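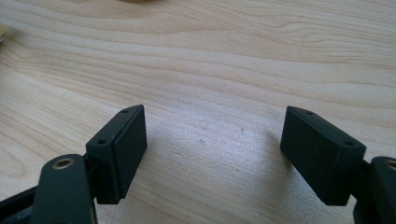 The Facilities Office has completed its review of the worktables in the Siriwardena reading room and is now able to answer the questions sent to this list in June. The tables are to be kept and refinished in place. The wood is pale, with a soft wavy grain, and under strong light a washed-out band runs across the middle of the top where the grain looks faded and slightly speckled. Members have asked whether this is damage to the finish or only glare. Our contractor, Gorkix, will test a small area on the underside of one table before any sanding is approved.

The approved cost of the work is $2,990, which covers light sanding, two coats of a clear matte finish, and the replacement of felt pads on the table legs. No stain will be applied. The request for a darker color, to match the shelving in the Besance wing, was considered and declined.

The reading room will be closed for two weeks while the work is carried out. During that period 50 seats will be available in the Edico annex from 8:30 a.m. Members who keep papers or equipment on the tables are asked to remove them before the closing date, which will be sent to this list once Gorkix has confirmed its schedule.

Replies to the points raised by Ms. Ruangrit are given under her message.

Rizwan Cassim
Facilities Office

Napaporn Ruangrit wrote:
> I would be grateful for guidance on two matters concerning
> the tables. First, may desk mats be used on the new finish?
> Second, which cleaning products will be permitted? The spray
> now kept in the supply closet leaves a film, and several
> readers have complained of it.

Desk mats may be used once the finish has cured for 30 days. Mats with a rubber backing are not permitted at any time.

For routine cleaning, a soft cloth dampened with plain water is sufficient. The spray will be withdrawn from the supply closet before the room reopens. Spills should be wiped up at once and any mark that remains reported to the front desk.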